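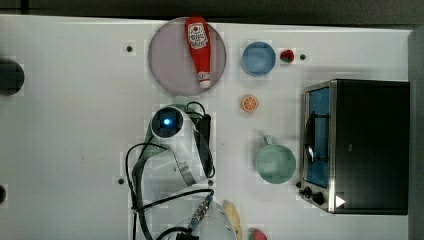
How long does the sealer need before the counter can be used?
Eight hours for light use. Full cure takes 5 days at normal room temperature, and wet items should be kept off the surface until then.

Section 4. Sealing and Care of Giltura Work Surfaces

4.1 Before you start

This section covers the first sealing of a Giltura work surface and the routine care that follows. It applies to tops supplied with the Stoller mounting frame and to tops fitted on existing cabinets. If your top was delivered pre-sealed, the delivery note carries the code 204. In that case go straight to 4.4.

You will need:
Giltura Sealer, one can
Two lint-free cloths
Foam applicator pad
Painter's tape
Nitrile gloves
Plain dish soap and water

CAUTION: The sealer gives off vapor while it dries. Open a window or run an extractor fan, and keep pilot lights and other open flames off until the first coat is dry to the touch.

4.2 Cleaning the bare surface

1. Remove the protective film. Pull it back on itself at a low angle. If adhesive stays behind, rub it off with a dry cloth.
2. Wash the surface with warm water and a few drops of dish soap. Do not use vinegar, bleach or scouring powder on an unsealed top.
3. Rinse twice with clean water.
4. Dry with a cloth, then leave the top uncovered overnight.
5. Check the edges by hand. Any raised grain or burr should be taken down with the gray pad from the Atow accessory kit. Wipe away the dust.

Note: Faint patches may remain after washing. They do not affect how the sealer bonds and do not need to be sanded out.

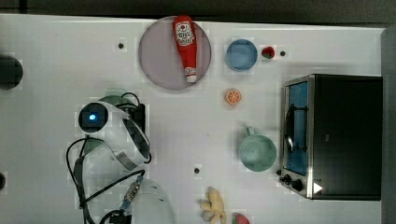

Figure 4-1. Light-colored tabletop with plate and bowl.

4.3 Applying the sealer

1. Tape the wall joint and the rim of any cutout.
2. Shake the can for one minute.
3. Pour a small amount onto the foam pad – never directly onto the top.
4. Work from the back edge toward the front in straight, overlapping strokes. Finish one strip before starting the next.
5. After ten minutes, buff off any sealer still standing on the surface. Use a dry cloth and turn it often.
6. Wait two hours. Apply a second coat at right angles to the first.
7. Remove the tape while the second coat is still slightly tacky.
8. Write the date of sealing on the inside of the cabinet door.

CAUTION: Do not apply a third coat on the same day. Excess sealer stays soft and will pick up marks from anything placed on it.

Cloths soaked with sealer can heat up on their own. Lay them flat outdoors to dry before disposal.

4.4 Routine care

Wipe spills as they occur. Tomato sauce, beet juice, coffee and turmeric should not be left standing on the surface. For dried food, lay a damp cloth over the spot for five minutes and wipe again.

Use a trivet under hot pans and a board for all cutting. The Buckley board set fits the standard cutout, but any board with rubber feet will do. 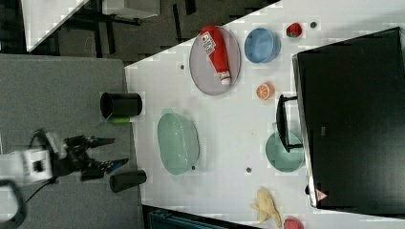 How do I know when the top needs to be sealed again?
Put a few drops of water on the area used most and wait ten minutes. If the spot turns darker, repeat 4.2 and 4.3 over the whole top.

4.5 Resealing part of a surface

Partial resealing leaves a visible line and is not advised, except within an inch of a sink cutout. Tape off the area, apply one thin coat and buff until dry.

Section 4 revised 05/05/2021, K. Ó Flaithearta. Replaces sheet 1,143.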